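Notebook, Birach room, March, morning

Sorting the bottles and caps, continued from the last page.

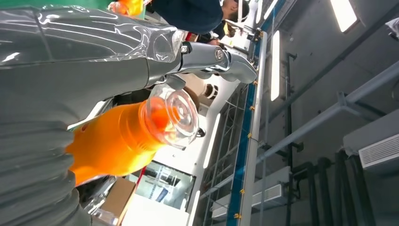 The order from Vaněk is 200 bottles with screw lids, and we must decide how they are stored before the next delivery comes. Hedvika wants them on the low shelf, lying down. I prefer standing, with lids closed by hand only, not with the key. Norbert closed several with the key last week and two lids have a crack near the thread. I put these two aside for Severino, he wants to show them to the supplier.

Orange bottles are for the citrus cleaner and for nothing else. Please do not fill them with water for the plants, also not "only for today". When the label falls off, the color is the only sign we have.

Lid test: I turned one lid open and closed 8 times, then left the bottle upside down on paper until lunch. Paper had one small spot at the edge. I repeated with a new lid from the same bag and the paper stayed clean. So I suspect the first lid and not the bottle, but two tries are too few. Igor will do more when he has the bench.

Stock number in the Gurdale list is 3,283 for lids. The old list said 3,000 and I do not know who changed it. Ask Ctibor.

Still to do:
write the content on every bottle with the thick pen
find the second bag of lids
new paper for the bench
return the key to Norbert's drawer

12:40, stopped for lunch. The second bag was under the sink.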